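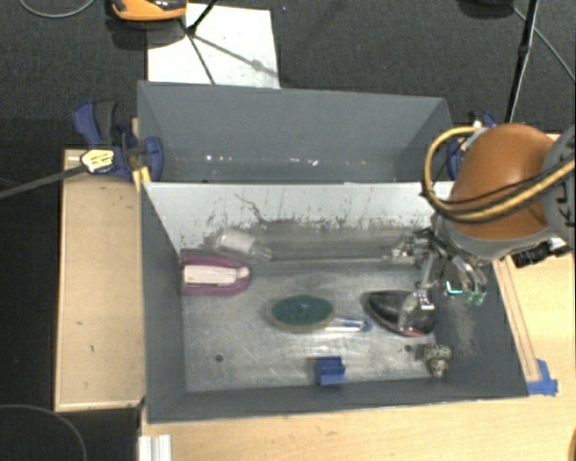

Small household goods should never share a bin with anything heavier than themselves, a reader in Clanville wrote to us in March, and any donation center that allows it has stopped caring about what it is given. The letter was short and firmly put. It deserves a considered answer, as the complaint touches on a question that reuse centers tend to settle by habit: whether donated goods ought to be sorted by kind at the door or kept together in mixed bins until someone has time to examine them.

The position taken in this essay is that the mixed bin should stay, under stricter rules than most centers now apply.

The case for sorting at the door is easily made. An iron is a dense object with a pointed end. A figurine is often fragile, and its value to the next household may rest entirely on its being whole. Place the two on the same hard floor and the result depends on how the bin is moved. Donors notice such things. A person who has wrapped an ornament in newspaper and carried it across town is entitled to expect that the care will continue after the handover.

Sorting at the door has costs that its supporters seldom enter in the account. The Retotau center adopted it two years ago and set up 14 categories at the receiving counter. The line of donors grew longer. Decisions were made quickly, by whoever was on duty, and many were made badly. Electrical items went to the shelf marked for kitchens without having been tested. Lamps were separated from their shades. Of the 438 items withdrawn from sale there in the first year, a good part had been placed in the wrong category on arrival and were discovered only when a customer brought them back.

A mixed bin postpones the decision until it can be made properly. It also keeps together what came together, and this matters more than is generally supposed. A household clearance has its own order. The iron, the cord wrap and the spare cover for the board are likely to have left the same closet, and they are best judged side by side at an inspection table.

What the mixed bin requires is a divider, and a rule about its use. The practice at Higuchi is sound: one section receives goods, and the other is left empty so that each item can be moved across once it has been examined. Heavy articles are laid flat before anything else goes in. Fragile articles are given a cloth or a tray. No section is filled above half its height. A bin is emptied within 6 days.

Condition is a separate matter, on which the Clanville letter was silent. Bins in regular service become scratched and stained, and a worn surface does no harm to a sturdy appliance. Grime is different, as it transfers to whatever is placed against it – a pale glaze or a linen lampshade will show it at once. Dividers should be wiped down each time a bin is emptied, and the floor swept of grit. The Ustovus center handles some 2,000 items a season and manages this with a bucket and a rota pinned beside the sink.

Our correspondent is right that goods given freely should be handled with respect. That respect is better shown by a slow inspection at a clean table than by a hurried label at the counter. Centers that wish to keep their mixed bins should publish the rules they follow and post them where donors can read them. Those that have no rules should write some before the next clearance season begins.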